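Home | Kitchen | Guides | Contact

September, by Leena Keskinen

Delora Produce Box, set-up guide
Section 3: Filling the box

1. Clear the middle of the table. Cloth can stay on.
2. Set box down, open side up.
3. Tip produce out in front, not inside. Sort there.
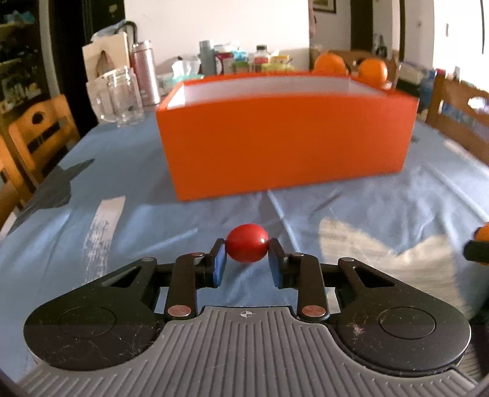
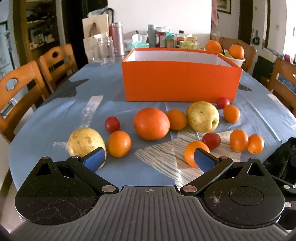
Fig. 2. Open orange box on a blue tablecloth; loose potatoes, tomatoes and oranges in the second view.

4. Potatoes first, flat on the bottom.
5. Then oranges, big ones before small.
6. Cherry tomatoes last. On top, allways.

NOTE: Wrinkled cloth? Small round stuff rolls. Smooth it or work closer to the box.

CAUTION: Don't leave a full box in direct sun. Check tomatos daily, pull any split ones.

Related
Section 2: Unpacking
Section 7: Cleaning the box
Spare parts, list 212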